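# Wandville Open Day

The **Wandville Open Day** is a public demonstration of household robots held each May in Lukgate. It is run by Gagnon, a maker of robot arms, with software from Lovetti. Entry is free, and the organisers claim 4,000 visitors, a figure that has not been independently checked.

## Demonstration

The main event is a tidying task, shown in 2 sessions. An arm with a two-fingered gripper is meant to pick up light household items and put them down elsewhere on a table. Programme notes call the arm "ready for the home", but do not say how often it fails or how much help it gets from staff. 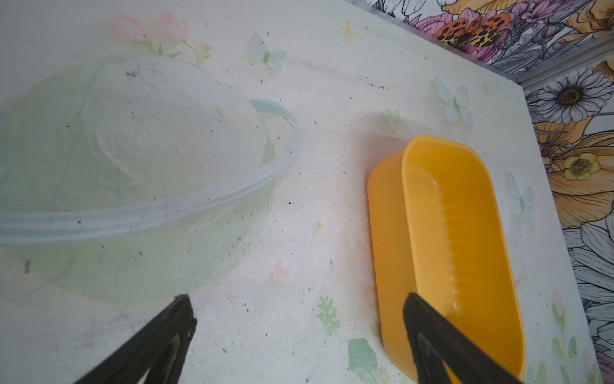 *Gripper fingers at a yellow-orange plastic tub, on a table printed with a ringed planet, tulips and butterflies.*

Gagnon has said that its arm completed 500 practice runs before the event. It has not published the results, and the term "completed" is left undefined.

## Reception

Brian Nyamweya, writing in a local newsletter, argued that the tasks were too easy to support the claims made for them. He noted that the public area holds 150 people, most of them too far back to judge a grasp. Lovetti replied that the day was "a showcase and not a test". No outside trial of the system has been reported.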